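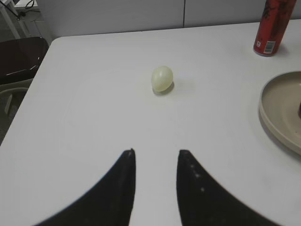
Where Does Tap Water Come From?

Print this page | E-mail this page

You turn the handle and water comes out. It does this in the morning when you brush your teeth and at night when somebody fills a glass to take to bed. The water had a long trip before it got to you, and most of that trip took place underground or behind walls.

This page follows the water used in the town of Bamilport. Your own town may do some things in a different way, but the main steps are much the same in many places.

Rain and snow

Almost all tap water starts as rain or snow. Some of it soaks into the ground. Some dries up and goes back into the air. The rest runs downhill into streams, and the streams join up to make rivers.

The land that drains into one river is called a watershed. Everybody lives in a watershed, even people in the middle of a city. The one that serves Bamilport covers 109 square miles of hills and farms, and its water ends up in the Primar River.

What people do in a watershed matters. If oil drips from a car onto the street, the next rain can carry it into a stream. Trash left on the ground can go the same way.

The reservoir

Rain does not fall when we ask it to. A town needs water every day, including in a dry summer, so many towns keep a supply in a reservoir. A reservoir is a lake used for storing water. Some are natural lakes. Others are made by building a wall, called a dam, across a river valley.

Campbell Reservoir sits behind a dam on the Primar. At its deepest point, beside the dam, it is 93 feet deep. The level goes up in spring when the snow melts, and it is usually near the top by the end of May. Then it drops through the summer, when people water their gardens and less rain falls.

Some towns have no reservoir. They pump water up from deep wells instead. Water found underground is called groundwater. It sits in the small spaces between grains of sand and in cracks in rock.

Cleaning the water

Lake water may look clear in a glass, but it is not ready to drink. It can hold mud, bits of leaves, and germs that are too small to see. It goes first to a treatment plant.

The first thing the water meets is a screen, which is like a very strong fence. It stops sticks, weeds and fish.

Next, workers add a substance that makes tiny bits of dirt stick together. The clumps are called floc. Floc is heavier than the single bits were, and when the water sits still in a big tank the floc sinks to the bottom. Clear water is taken off the top.

After that the water trickles down through filters. A filter can be a deep bed of sand with gravel under it. The spaces between the grains are so narrow that dirt gets caught. Filters fill up with dirt after a while, and then clean water is pushed through them backward to wash them out.

Last, a small amount of chlorine is added to kill germs. Some people can smell it a little in their tap water. Other plants use a special kind of light, called ultraviolet light, and add chlorine afterward so the water stays safe in the pipes.

Workers test the water at each stage. They check how cloudy it is and look for germs and metals.

Up to the tower

Clean water is pumped through large pipes called mains. Some of it goes straight to homes and some goes up into a water tower.

Why put water so high up? Water is heavy, and the weight of the water in the tower pushes down on the water in the pipes below. This push is called pressure. Pressure is what makes water come out of the faucet quickly – even upstairs.

Bamilport has 2 towers. The taller one is on Hornarano Hill. Towers are filled mostly at night, when people are asleep and not using much water. In the morning, when many people want showers at the same time, the extra water is already up there waiting.

Under the street

There are 471 miles of water main under Bamilport. A smaller pipe, called a service line, leads from the main to each building. Inside the building the pipes split again. One goes to the water heater, and from there hot water gets its own set of pipes.

Pipes are buried deep enough that the ground around them does not freeze. Water takes up more room when it turns to ice, and the ice can crack a pipe wide open.

After the drain

Used water goes down the drain and into a different set of pipes, called sewers. These are kept apart from the clean water pipes. Sewers lead to another plant where the water is cleaned again before it goes back into the river.

Words to know

Dam – a wall that holds back a river
Floc – clumps of dirt that sink in a settling tank
Groundwater – water stored under the ground
Main – a large pipe that carries water under a street
Reservoir – a lake where water is stored
Watershed – all the land that drains into one river

Page last updated 2 June 2025

Print this page | E-mail this page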